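Print | E-mail

Re: [gillies-campers] Site plan for the Hovine field

> The old plan had the sites in one long row by the fence. Is
> that still the idea? And does the 300 gallon tank stay? We
> filled it twice in March.

No, the row is out. It put the last site 147 feet from the tap and people complained. The tank goes too. Felley quoted us almost $3,000 for a 1,000 gallon one, delivered, and Zumell never called back. I'd like to say yes to Felley before the price changes.

As for the sites, there are still eight. I want two groups so families can book together and the quiet people get some distance. Small colored blocks on a light wooden board show the split well enough: five bunched at the lower left, three more just right of the middle, also low. The whole right third stays bare, and so does the wide stretch at the top. Mowing gets easier, and cars can turn on the right without backing past tents. Send me objections before the gate code changes, and please keep the tap question in its own thread.

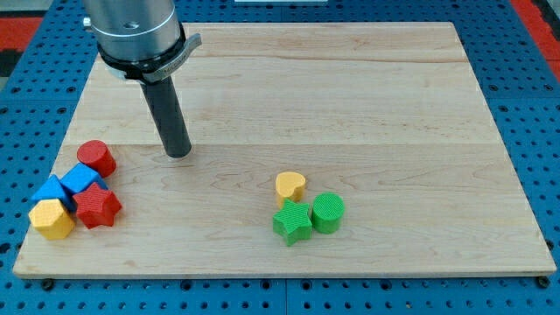
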